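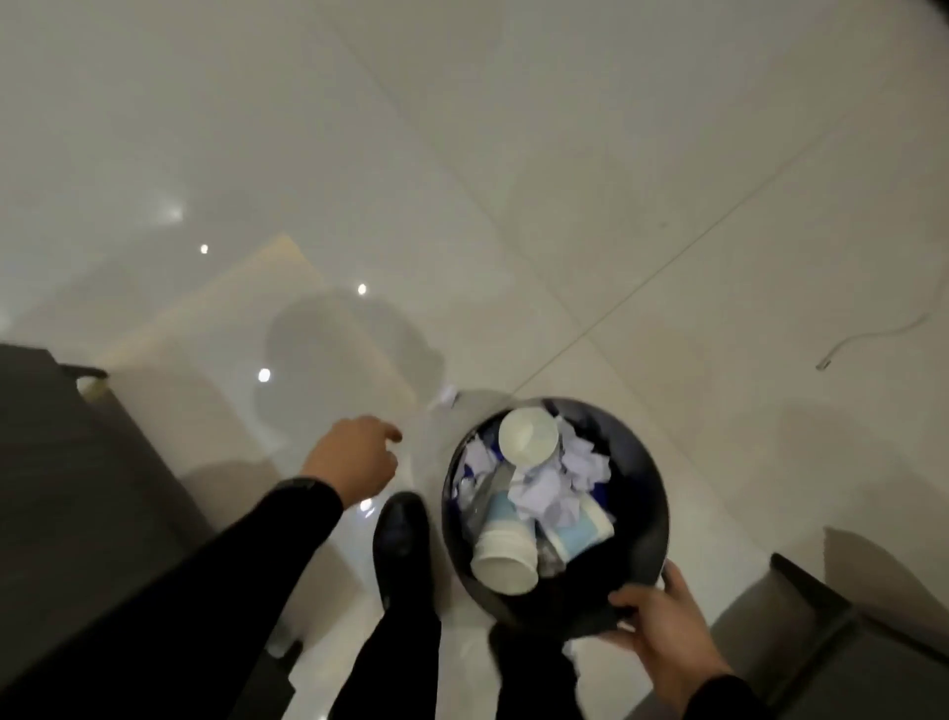
The wastepaper basket, or office trash bin, is one of the most useful pieces of furniture ever to stand beside a desk, and it has a surprisingly rich history! Early baskets were woven from willow and held almost nothing except paper. Modern bins take in far more, and a round black plastic one may hold paper cups on top of crumpled white and pale lavender sheets, with the cups lying on their sides. Cups take up a lot of room for their weight, so a bin can look full while still being very light.

Round bins became popular in offices because they have no corners to trap scraps. The Dalgleish, designed by Dougal Niven for the firm Stumemis, was a much-loved model with a rolled rim and a slightly tapered body, which let empty bins stack neatly in a closet. It came in 2 sizes. A later version, the Zenside, added a lift-out liner and is still found in many older buildings, often with its original liner in place.

See also: Paper recycling, Desk accessories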